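Keklow notebook, March
Knitwear folding, hand-held gripper data, second pass

Started 9:40. Aim for this block: find out whether filtering on grip closure before training helps the fold policy on knits, or whether we're just throwing away data.

Background for anyone picking this up cold. The first policy was trained on 2,000 demonstrations, mixed garments. It does fine on T-shirts and tea towels. On knits it closes too early, gets one layer and drags it. The Drelov loader keeps any demo that ends with the "done" flag, so a demo with three failed pinches and a good one at the end counts the same as a clean one. I think the policy is learning the failed pinches.

Method
1. Pulled every knit demo out of the set. 500 of them.
2. Ran the closure filter: drop the demo if the jaws close fully and reopen within a second more than once before the first lift. 300 left.
3. Trained two policies from the same checkpoint, one on the 500, one on the 300. Same seed, same number of steps, same learning rate. Batch size had to come down on the second one as well because the other Foleteck card is still out.
4. Test rig: the arm at the bench, one jumper, one cardigan, starting poses taken from the printed sheet.

Result so far
The 300 policy is better on the jumper. It waits longer over the fabric and comes in lower. Single-layer grabs are mostly gone. On the cardigan I can't separate the two policies. Both go for the front opening and both lose the button band when they lift.

Training loss was lower for the 500 policy, which tells us nothing useful. Stop putting it in the summary table.

Checked some filtered-out demos by eye. The filter is too harsh on thick knits. Bulky fabric keeps the jaws from closing fully, so the width reading hovers near the threshold and the filter counts it as an open and close. Some of those were good grabs. The threshold should depend on thickness, or we use the rate of closing instead of the width. Colour of the garment made no difference that I could find.

Also looked at how the fabric sits in the jaws in the bedroom recordings. The bench demos never bunch up like this and the policy has hardly seen it.
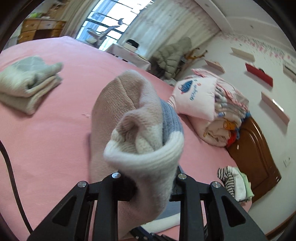 Bedroom set, pink sheet. Knit held upright in a rounded bundle, pinched below the white band.

Kováčik calibration file was the old one for the first two runs. Redid both, numbers above are from the redo.

To do
- Rewrite closure filter using rate, rerun on the 500
- Tag demos by thickness, 2 classes is enough to start
- More cardigan starts with the front open
- Order jaw pads

Stopped 4:15. Both checkpoints are on the shared drive under knits_march.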